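Falten Community Water Association
Minutes of the Regular Meeting
8 Jun 2026

Meeting called to order at 6:30 p.m. in the association office. A quorum was present. The minutes of the previous meeting were approved as distributed.

1. Well and sampling report

The operator's written report was received. Monthly samples were submitted to Wernex Laboratory and all results were within state limits. Hardness at the north well remains higher than at the south well. Members asked that hardness results be printed on the next billing insert.

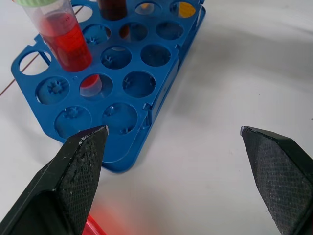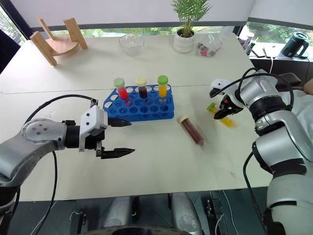 The operator recommended adding a second sampling point at the end of Choi Road, where two customers have reported cloudy water since January. The board agreed. The line will be flushed before the first sample is drawn, and both customers will be notified in writing.

2. Financial report

The operating account stood at $3,034 after payment of the quarterly insurance premium. Past-due balances were reviewed. Shutoff notices will be mailed under the existing policy, with the usual ten-day period to respond. Report accepted.

3. Meter replacement

The association now serves 181 connections. Replacement of the oldest meters is behind schedule owing to a delay in delivery from Samum Supply. Motion to extend the supplier's delivery date by 30 days and to withhold final payment until all meters are received. Seconded and carried.

4. Pump house roof

Two bids were opened. The lower bid, in the amount of $4,000, did not include removal of the old shingles. Motion to table the matter until the bidder confirms in writing whether removal can be added at the same price. Seconded and carried, with one abstention.

5. Public comment

A customer on Choi Road asked whether hydrant flushing could be announced earlier, as laundry had been stained during the last round. The office will post notice at the gate and on the association web page at least three days ahead. A second customer objected to the late fee on an account paid by mail. The fee was waived on a single-occasion basis.

6. Other business

The office will be closed the first week of July. Payments may be left in the drop box.

There being no further business, the meeting was adjourned at 7:50 p.m.

Respectfully submitted,
Secretary of the Board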